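Checking gripper timestamps before you train on anything

Most guides to bimanual demonstration data begin with the policy. I'd begin with the clocks, as I don't believe any recording tool that tells me its streams are "synchronised". Olleline prints that word at the end of every session. It printed it over a batch of ours in August where the left jaw width lagged the head video badly enough to see by eye.

You need the Olleline export, Python and a plotting library. I've left Bolus out of it. Its alignment report is pretty, but it compares the streams with their own headers, and the headers are what we're trying to test.

Step 1. Export raw, with resampling off

Set resample to none in the export settings. The default interpolates everything to the video rate and fills gaps without a warning. Check the file afterwards, as the setting was ignored in at least one release I tried.

Step 2. Look at the intervals

For each stream, subtract each timestamp from the next and plot the result. Ignore the mean, it always looks fine. You want the spikes. One of our episodes had 1569 video frames and a single gap of 41 milliseconds on the left gripper, after which every left sample was late.

Step 3. Find a physical event

Pick a moment that shows up in both the video and the jaw signal. A full close on empty air is best: two quick closes with each hand at the start of the episode. Note the video frame where the jaws meet, then find the minimum in the width trace. Do the same at the end. If the offset is the same both times, you have a constant delay and can subtract it. If it has changed, you have drift or a dropped block.

Don't use contact with an object for this. On our washing-up tasks, a dish scrubber gives under the jaws and the width trace has no clean corner to pick.

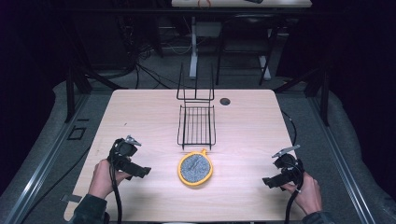 Zbigniew Adamczyk prefers to cross-correlate wrist speed against optical flow and skip the manual marks. I've tried it. It gives a confident number on good episodes and an equally confident one on bad ones, so I keep it as a second opinion.

Step 4. Correct or discard

Subtract constant offsets per hand, never one value for both. For drift, I throw the episode away. Bushra Arain has a piecewise fix in the Niltbridge scripts, which may be worth it if your data is scarce, but rerun step 3 on the output before you trust it.

Last checked September 2024.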